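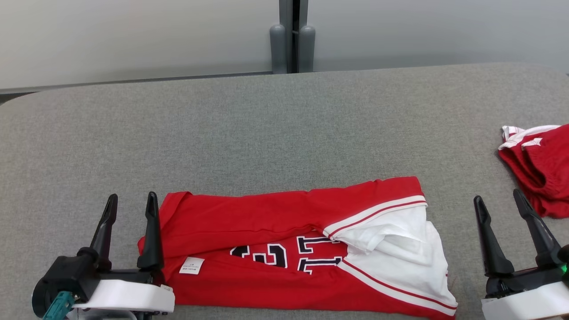
I have been running the kit for our Friday night soccer team for two seasons now, and a few people have asked me how the job works, mostly because they are hoping to avoid it. I said I would write it up before I forget the details.

We are Dudley, named after the street and nothing grander. We play on the turf behind the middle school from the end of August to the last week of November. The league has two divisions and we have been in the lower one the whole time I've been there, except for one season when three teams dropped out and they merged everybody.

When I joined, people brought their own shirts. The rule was "something dark," and dark meant navy, black, charcoal, and in one case a brown polo. Referees hated it. One made us wear bibs over everything, in August, and after that game Aslı Kılıçarslan said she would pay for a proper set out of her own pocket if somebody else would look after it. I was sitting next to her. That is how I got the job.

Ordering was the slow part. I got three quotes. The cheapest was an online place that wouldn't let you mix sizes below a certain number, which is useless for a team where the goalkeeper is six foot five and Aslı is five foot one. The second never answered after the first email. The third was Ateş, a small print shop near the bus station that mostly does restaurant aprons and van lettering. They wanted $600 for the full set with numbers, and they let me come in and try the sizes on. I went with them. They took a week longer than they said they would, but they called to tell me, so I didn't mind.

Don't let people pick their own numbers. I did, and it took eleven days of messages. Four people wanted 10. One wanted 37 and would not say why. One wanted 1804, which doesn't fit on a shirt and isn't allowed anyway. If I had to do it over I would hand the numbers out by size, smallest to largest, so that the number tells you which shirt to give to whom. A team we play against does it like that and their bag gets packed in two minutes.

The washing is the main thing, and it is less work than people think. I take everything home after the game in one big mesh bag. If it goes in the wash that same night, it's fine. If it sits in the trunk until Sunday, it's not fine, and you will need to run it twice. I learned this in September when it was still ninety degrees out.

I wash cold, inside out, with half the detergent the bottle says. Too much detergent stays in the fabric and that's where the smell comes from — it took me most of the first season to work that out. No fabric softener ever. For grass marks I rub in a bit of dish soap with an old toothbrush and leave it for an hour. The black rubber crumbs from the turf are worse than the grass. They get into the socks and from there into the machine, and I now shake every pair over the porch rail before anything goes in. I still find them in the kitchen.

I tried a sports detergent called Druvora for a while since one of our defenders swore by it. It did work about as well as the ordinary stuff and cost twice as much. I also tried a spray, Flarnine, that you're supposed to put on the underarms before washing. It smelled like a dentist's office and I gave the bottle away.

Everything gets hung up to dry. The dryer cracks the numbers. I know this from the one time I was in a hurry and put four shirts in on low. They came out with fine lines all through the printing, and the 8 has been flaking ever since. I have a folding rack in the spare room and a second one I borrowed from my sister and have not given back. In the fall, with the window open a little, it all dries by Saturday evening. By November I have to run a fan.

Folding matters more than I expected. For the first few weeks I stuffed everything back in the bag, and then people were digging through it on the sideline in the dark, and half the shirts ended up on the ground before kickoff. Now I fold each one with the number facing out and stack them in order. Socks get paired and tucked into each other. Shorts go on the bottom, since most people come already wearing theirs.

I keep a list on an index card in the side pocket. When somebody takes a shirt home I write it down. People always take shirts home. They leave early, or they go straight to a bar, or they say they'll wash it themselves to help out. In my first season three shirts went missing like that and one came back in March with a hole in the shoulder. A replacement from Ateş costs $40 for a single shirt, because they have to set up the press just for that, so I started charging it to whoever lost it. I have only had to collect once. He paid without arguing, then found the old shirt a month later, so we have a spare medium now.

Speaking of spares, get two, and get them large. You can put a small person in a large shirt and they'll complain but they can play. It doesn't work the other way. We have had guest players most weeks this year because of injuries and new babies, and the spares have been worn more than some of the regular ones.

Things I keep in the bag besides the clothes: a roll of white tape, a permanent marker, a trash bag for wet days, safety pins, a pump, and a pair of shin guards that don't belong to anybody. The shin guards have been used by at least nine people and I wipe them down, but I wouldn't want to wear them.

The whole job comes to maybe an hour and a half a week, and most of that is waiting on the machine. In return I don't pay league fees, which I didn't ask for but was happy to accept.

I'm giving it up after this season because we're moving across the river and I won't make every game. If anyone on the team is reading this and wants it, the racks come with it, except for my sister's. Come by before the last game and I'll show you how I pack the bag.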